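Owner's Guide > Game Tables > Section 4: Choosing the Spot and Leveling

4.1 Before you start

Westinance prints "sets up anywhere" on the carton. Ignore that. A table that leans will favor one player all night, and no amount of wiping or waxing will fix it. The floor in your building may be sold as flat. Check it anyway.

You need a level, a tape measure and a second person. The phone app from Skusico can stand in for a real level, but ours disagreed with itself when we turned the phone end for end.

4.2 Leveling the table

1. Put the table where it will be used. Leveling it in one corner and then moving it wastes your time.

2. Leave room to play behind each end. The store drawing shows people standing much closer than anyone can swing a paddle.

3. Lay the level across the playing surface, then along it. Write down both readings.

NOTE: If two tables share a room, level each one separately. A good reading on one says nothing about the other. 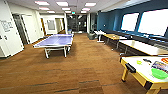

4. Turn the foot at the low corner, if your model has adjustable feet. Go a half turn at a time and read the level again.

5. Repeat after 11 days. The manual we got with the Jandano table claims it never needs a second check. Ours did.

CAUTION: Do not lift a table by its playing surface. Do not stack shims under a folding leg.

4.3 Pads and sliders

Fernandes sells felt pads as a cure for uneven floors. They protect the finish, and that is all we will say for them.

Section revised 23 Jul 2024, R. Krishnan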